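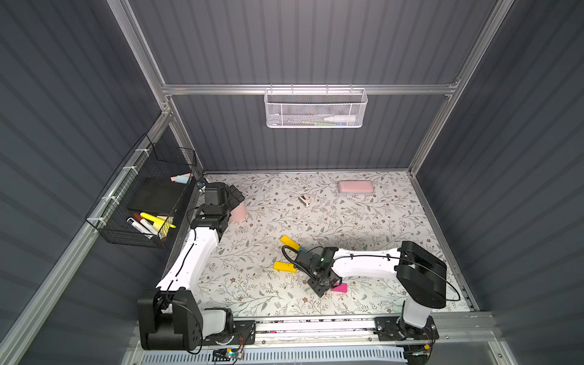
Limoges, juillet 2018

Linia, éditeur de revêtements de table au mètre, modifie la composition de sa gamme enduite Coris. Le support en polyester est remplacé par une toile de coton de même armure, et l'enduction passe d'une couche unique à deux couches successives. La largeur commerciale ne change pas. Les motifs végétaux à fond clair, qui représentent l'essentiel des ventes, sont les premiers concernés – les unis suivront après écoulement des stocks.

Selon Fongchan Nilsuwan, responsable des essais chez Linia, la nouvelle construction a été soumise à 1000 cycles d'abrasion à sec, puis à un lavage à 30 degrés. L'écart de teinte mesuré sur les verts et les bruns reste dans la tolérance interne. Le retrait dans le sens chaîne est en revanche plus marqué que sur l'ancienne référence, et l'entreprise recommande de prévoir une marge de coupe supplémentaire sur les grandes longueurs.

L'impression est confiée à l'atelier Rajput, qui travaille au cadre rotatif. Les rouleaux seront livrés en 20 mètres, contre 30 auparavant, afin de limiter les marques de pliage apparues au stockage vertical. Le distributeur Costo a confirmé la reprise de l'ensemble des dessins à feuillage.

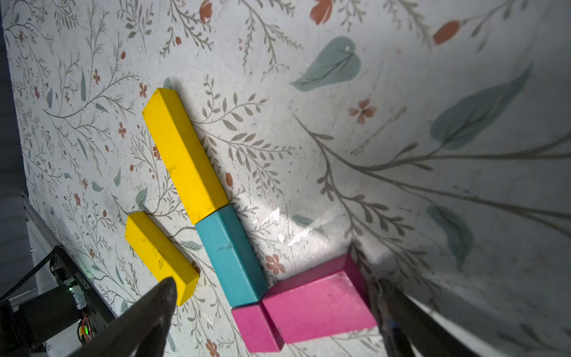

Disponibilité et entretien

Les premières livraisons aux détaillants sont prévues à la rentrée. Les coupons de l'ancienne qualité restent vendus sous la même appellation, avec une étiquette distincte en lisière. Les deux qualités ne doivent pas être raccordées sur une même table, la brillance de surface étant différente.

L'entretien courant se fait à l'éponge humide, sans solvant ni poudre abrasive. Le repassage est possible sur l'envers uniquement, à fer doux. Pour les taches de corps gras, Linia indique un temps de pose maximal de 60 secondes avec un savon neutre, suivi d'un rinçage à l'eau claire.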